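The Studell Fingers

Maarja Vanags had until August to choose a gripper, and she had two left. 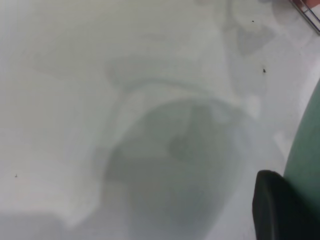 The Hedthorpe was the safe choice. It had flat steel jaws and a manual in four languages, and it had closed on a teaspoon 50 times without a miss. The Studell was softer and slower. Its maker had gone out of business in the spring, and there were 18 spare fingers in a box under the bench. When those were used up there would be no more.

"Run it again," Lerato said.

"We've run it."

"Run it on the eggs."

Maarja set out five eggs from the kitchen and loaded the same path she had used all morning. The Hedthorpe went first. It picked up two and cracked the third, and she stopped the arm and wiped the jaws with a paper towel. Then she unbolted it, put on the Studell, and waited for the controller to find its zero.

The Studell picked up all five. It took so long over the last one that Lerato went to the window and came back.

"Parisa will ask what happens when we run out of fingers," Maarja said.

"What do you tell her?"

"That we run out of fingers."

Lerato looked into the box. She had built the arm's first wrist herself, before Maarja was hired, and it had lasted three years on parts from a supplier in another country that had also closed. She had learned to cast the bushings in a baking tin at home. The first ones were terrible.

"Give me one of these," she said.

Maarja handed her a finger. Lerato bent it back and forth, pressed her thumbnail into the tip, and put it in her coat pocket.

"Write down that it's slow," she said. "Write down the eggs too."

Maarja wrote down both. Then she changed the count on the lid of the box to 17 and started the next run.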